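Brelleck Tabletop & Makers Board > General Chat > Puzzles and Brain Teasers

Thread: Do you let people help on a puzzle you're stuck on?

marblecake_22
OK so this is going to sound petty. I've been working on one of those interlocking block puzzles for two evenings now, the kind where it comes apart in ten seconds and then you own a pile of blocks for the rest of your life. My sister walked by, said "oh, that one goes the other way," clicked two pieces together and went to get a soda. She was right! I was so mad I took it all apart again.

Is that crazy? How do you all handle helpers? I'm team "don't touch it unless I hand it to you" but my family thinks I'm being a baby.

tinroofs
Not a baby. A hint is a spoiler. If somebody leaned over and told you who did it on page 200 of a mystery you'd be allowed to throw the book at them.

gus_in_the_garage
I'm going to disagree with tinroofs. A mystery has one ending and once you know it you know it. With a block puzzle you still have to get the rest of the thing together, and half the time the hint doesn't help at all. I help my kids and they help me. We did the big Foltel cube that way over a long weekend and it's a nicer memory than any of the ones I did by myself.

tinroofs
Sure, but you agreed to do it together. marblecake didn't agree to anything, she got ambushed on the way to the fridge.

gus_in_the_garage
OK, fair on the ambush part.

pennywhistle
I go to the open table afternoons in Sibiya and the rule there is you ask first. "Want a nudge?" and if the person says no you leave it alone, and you don't stand behind them breathing either. It took a while for folks to get used to it (me included, I'm terrible, my hands just go) but now I wouldn't do it any other way. Some people will sit with one puzzle the whole afternoon and go home perfectly happy.

Head down, pieces in both hands, and I know better than to say a word to anybody who looks like that:

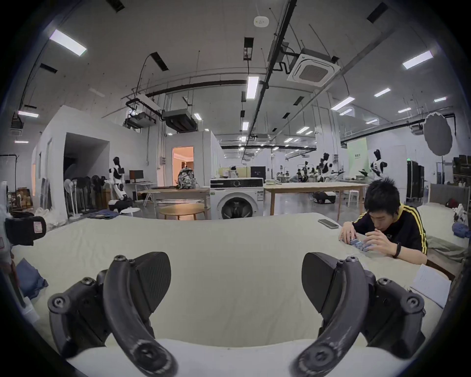

Stuff that helps me when I'm stuck (since marblecake is going to need it)

Set the thing down and go do dishes. I mean it, I get more pieces together after dishes than any other time.
Sort by the notches and forget the outside shape.
Build it loose first, then squeeze. If you're forcing it, it's wrong.
Don't look at the solution sheet "just for the first step." You will look at the second step.

marblecake_22
Ha, the solution sheet is already in a drawer in another room. Love the dishes idea. And I'm stealing "want a nudge," I'm going to make my sister say it out loud every time.

oldcrossworder
Different kind of puzzle, but my wife and I have done the crossword together for years and the deal is whoever has the pencil is the boss. You can shout an answer but the pencil doesn't have to write it down. Works great except when she has the pencil.

lemonbar
Can I be the grump here? I think some of you are making this way too serious. It's a toy. Somebody clicks two pieces together, you say thanks or you say quit it, and you move on. I did a 1,000 piece jigsaw last October with everybody who came through my house sticking in whatever they felt like, and it was fun BECAUSE nobody had rules about it.

tinroofs
Jigsaws are different though. There's room for everybody on a jigsaw. A block puzzle fits in two hands and both of them are mine.

lemonbar
lol OK I'll give you that one. I'd still rather have company.

pennywhistle
I think you can have both. Sit at the same table and work on separate ones! That's most of what we do.

kettle_on_low
Reading this while stuck on the Idbridge 400 jigsaw, the one that's all sky. Any of you who want to come stick pieces in without asking are welcome. I'll make coffee.

gus_in_the_garage
All sky? No thanks, good luck with that.

marblecake_22
Update, 11 pm. Got it together! No nudges. My sister says it took me long enough. I'm leaving it on the shelf for a week before I take it apart, and if she touches it I'm posting her phone number.

tinroofs
Congrats!! What's next?

marblecake_22
The same one again, probably. I already forgot how I did the middle.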